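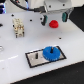
Hanne Nurmi는 색이름 조사에서 '초록'과 '파랑'의 경계를 묻는 것 자체가 이미 답을 정해 놓은 질문이라고 했다. 경계가 있다고 믿는 쪽만 경계를 찾는다는 것. 일리 있다. 다만 본 절에서 다루는 건 경계의 위치가 아니라 그 언저리에서 화자가 어떤 말을 꺼내느냐, 그 형태의 문제다.

3.2 중간색 어휘의 선택과 망설임

한국어 화자에게 청록 계열은 까다롭다. '푸르다'가 하늘에도 풀에도 쓰이는 건 다 아는 얘기고, 문제는 명사형이다. 청록, 옥색, 비취색, 민트, 에메랄드. 사전상으로는 서로 다른 색인데 실제 발화에서는 거의 섞여 쓰인다. 앞 절의 코퍼스(Suna, 문어 중심)에서는 '청록'이 우세했으나 구어 자료는 사정이 다르다.

참여자 30명. 전원 한국어 모어 화자, 색각 검사 통과. 색표를 먼저 보여 주고 이름을 말하게 한 다음, 일상 사물 사진으로 같은 과제를 반복했다. 유효 응답은 모두 856건. 녹음은 전부 전사했고 머뭇거림('음', '그', 말끝 늘임)도 표시함. 제시 순서는 참여자마다 섞었다. 색표 조건을 항상 먼저 둔 것은 설계상의 약점이고 4절에서 다시 언급한다.

사물 사진을 따로 넣은 이유는 단순하다. 색표만 보고 말할 때와 물건을 보고 말할 때 쓰는 말이 다르다. Iolanda Paiva와 Heloísa Lacerda가 포르투갈어 자료에서 지적한 것도 같은 현상인데, 그쪽은 천과 도자기로 했다. 우리는 재질을 통제하지 않았다. 통제하면 오히려 평소에 쓰는 말이 안 나온다고 봤기 때문인데 이 판단에는 이견이 있을 수 있다.
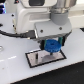
그림 2. 손가락 안쪽의 청록색 패드.

색표 조건에서는 '청록'이나 '청록색'이 가장 많이 나왔다. 사물 조건에서는 줄고, 대신 '초록'에 수식을 붙인 형태가 늘었다. '좀 파란 초록', '초록인데 파란 거', '어두운 민트' 같은 것. 이런 복합형이 56건. 색표 조건에는 드물던 형태다. 물건을 앞에 두면 정확한 이름을 대기보다 구별만 되면 된다고 여기는 듯하다. 옆에 진짜 초록이 없으면 그냥 초록이라고 해 버린다.

머뭇거림은 예상과 반대로 갔다. 색표에서 더 길었다. 한 참여자는 색표를 보고 한참 있다가 "이거 시험 같은데요"라고 했고, 사물 사진으로 넘어가자 바로 대답했다. 시험 상황으로 느끼면 한자어를 고르는 경향이 있는 것 같다. 젊은 참여자일수록 '민트'가 빨리 나왔으나 집단 크기가 작아서 통계적으로는 할 말이 업다.

빨강 쪽은 비교용으로 넣었는데 짧게만 적는다. '빨강', '빨간색' 외의 답이 별로 없었다. 주홍, 다홍, 자주는 색표에서만 가끔 나오고 사물에서는 사실상 사라진다. 기본 색채어가 굳건한 영역이라

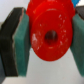

조건이 바뀌어도 말이 흔들리지 않는다는 뜻으로 읽었다. 청록 쪽의 흔들림이 단순히 사진 품질이나 조명 탓이라면 빨강에서도 비슷하게 나타나야 하는데 그렇지 않았다. 물론 화면 보정 문제는 남는다. 모니터 두 대의 색온도가 조금 달랐고, 사후에 확인한 것이라 되돌릴수 없었다.

Garnet Vachon의 분류를 그대로 적용하면 우리 자료의 복합형은 '회피형'에 들어간다. 이 명칭에는 동의하기 어렵다. 회피라기엔 너무 빠르고 너무 구체적이다. '초록인데 파란 거'는 이름을 몰라서 나온 말이 아니다. 같은 사람이 색표 앞에서는 '청록'을 썼다. 알면서 안 쓴 것. 여기서는 잠정적으로 '풀이형'이라 부르고, 명사 하나로 끝나는 '지칭형'과 나누어 센다. 경계 사례(예: '진한 민트색')는 수식어가 명도만 가리키면 지칭형, 색상을 건드리면 풀이형으로 처리했다. 전사자 둘이 따로 분류한 뒤 어긋난 항목은 녹음을 다시 듣고 합의했다.

연령별 표와 전사 규약은 부록에 둔다. 다음 절에서는 풀이형이 나온 자리의 억양을 본다.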